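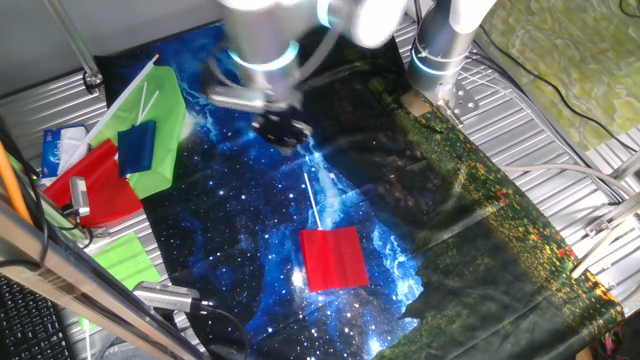 Red flag on the galaxy cloth, flowery meadow cloth to the right.

Creases in printed table cloths, and where to keep hand flags?

Posted by Nogueira, 2018-02-23

Hello all! I've two printed cloths for a display table, one a starry galaxy and the other a dark green meadow with little red and yellow flowers, and I do love them together (the meadow one overlaps the stars a bit). They come out of the cupboard creased every time, though. I've also a heap of little flags on sticks, red, green and blue, that end up piled at the side. How do you all store yours?

Prangate
Oh, I've been there! Roll the cloths round a cardboard tube, print side out, with an old sheet over the top. Mine have lived like that since June and come out lovely and flat. For the flags, a tall jar, sticks down, so the fabric hangs free.
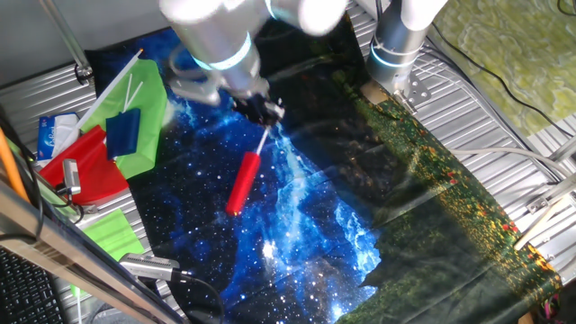
Can I iron a printed cloth if it's already creased?
Turn it over and iron the back on the coolest setting, with a tea towel in between, and let it cool flat before you roll it up again.

Drodmont
just use clips round the edge, pulls it tight enough

Related
Getting candle wax out of a tablecloth (15 replies)
Mending a split flag stick (3 replies)
Cupboard storage for craft fabric (81 replies)

We use cookies to remember your settings. OK
Contact us | © Bremitz Home Help | Back to top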